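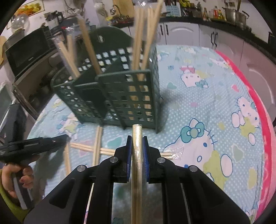 Ladarton, 16 Feb 2023

Ticket 465: Right-hand gripper, loss of hold on thin sticks
Status: Open, awaiting parts
Reported by: Fiorella Cirillo
Assigned to: Graham Birkett, Dornidley Support

Summary
The operator reports that the right-hand gripper releases thin wooden sticks during transfer to the utensil caddy. The blue ridged pads close on the stick, but the stick turns between them when its end touches the caddy wall. The left-hand unit does not show the fault. Four sticks were lying loose on the tablecloth beneath the caddy when the unit was checked. No injury was reported.

Log
09:40 Fault reported. In 287 transfers, 14 sticks were released early. Use of the right-hand unit was suspended.

10:15 Pads wiped and inspected. No tears found. The fault remained.

11:05 Screws at the finger bases checked by Reece Lockwood. One was loose and was tightened. Releases became less frequent but did not stop.

13:30 Fingers exchanged between the two units. The fault followed the fingers. The gripper body and handle are therefore excluded as the cause.

14:20 Replacement finger set requested from Fothergill. Delivery is expected in 3 working days.

Interim instruction
The right-hand unit may be used for demonstration only. Operators must keep their free hand clear of the fingers while they are closing. Sticks are to be gripped near the top, with the caddy standing flat on the table.

Further action
Dennis Heywood will repeat the full transfer test once the new fingers are fitted. This ticket must not be closed before his result is entered.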